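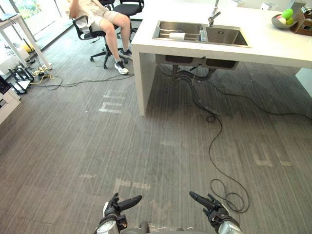 Viernes, 17 de abril de 2026

Por fin ha llegado carta de Lucienne Maillard, y con ella se me ha ido la mañana entera, porque Lucienne escribe como habla, dando la vuelta a la manzana antes de entrar en casa. Me pregunta si sigo con el coro. ¡Claro que sigo! Le he contestado cuatro hojas y todavía me quedé con ganas, así que vengo a terminar aquí lo que no le cupo al sobre.

El concierto de Plikstead es en nada y el Zacharias no sale. Llevamos con él desde febrero, 148 compases que sobre el papel parecen una nana y que luego, cuando entran las contraltos, se convierten en una escalera a oscuras. Ximena Cáceres nos hizo repetir anoche la misma página hasta que se nos durmieron los pies, y lo hizo con tanta dulzura que no hubo quien protestara – yo la que menos, que fui una de las que entró tarde. Lensa Yilma, en cambio, canta esa parte como quien abre una ventana. Me gusta ponerme a su lado por lo que se me pega.
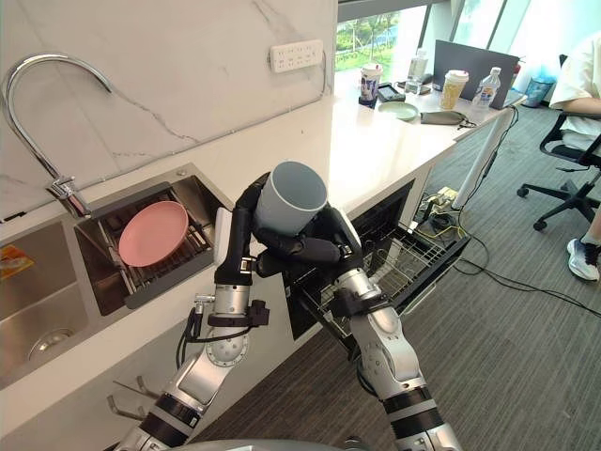

La voz me preocupa un poco, para qué voy a negarlo. Me levanto ronca y hasta media mañana no tengo un agudo decente, y a mis años una ya no sabe si es el frío, la humedad o el calendario. Letay Tamiru me ha recetado tomillo con miel, dos veces al día, y que lo tome despacio y sin hablar, cosa que me cuesta más que el Zacharias entero. Lo de la taza lo tengo claro: una lisa, sin dibujitos, de ese gris azulado mate como la que está ahí junto al fregadero doble, que se pueda abrazar con las dos manos mientras se repasa la partitura. Las mías son todas de flores y ninguna me inspira silencio.

Abenezer Ayele ha prometido llevarnos en su coche, aunque todavía no sabemos si cabremos todas con los vestidos. Mañana tengo que planchar el mío, buscar los zapatos negros y llamar a Lensa para repasar juntas la entrada del compás difícil. Y echar la carta, que sigue encima del piano.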